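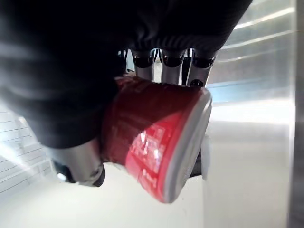
Figure 3. A red aluminium can held on its side, with the silver rim at the lower right.

3.2 Drink cans as household sorting items

Of all the objects in the Skollness collection, the drink can has given us the most pleasure to work with. It is light, familiar to every age group, and wonderfully varied in how people pick it up, turn it over and put it down. Participants in the January sessions recognised cans at a glance, often by colour alone, and several told us they knew what was in the cupboard well before they could read a label.

Colour is where the can really shines as study material. In Figure 3 the body is a saturated red that darkens along the upper surface, and the rim catches the light as a bright curved band. The white script-like lettering is blurred and partly lost to glare, yet the red remains easy to pick out. We were delighted to find the same pattern in our questionnaire: of the 200 households that returned a form, most named colour first when asked how they tell one can from another, and only then the brand or the size.

Orientation deserves a closer look too. Wróbel's pantry survey treated cans as upright items, stacked or in rows, and left out those lying on their sides. Our households kept cans both ways, and the sideways ones turned up in fridge doors, in recycling tubs and at the bottom of shopping bags. Genowefa Wysocka's coding scheme, last revised 3/9/23, handles this neatly by recording the direction of the rim as a separate entry from the direction of the label. We adopted it for the full set of over 2000 entries, and it made the comparison between kitchen and recycling storage in Section 4 a joy to carry out.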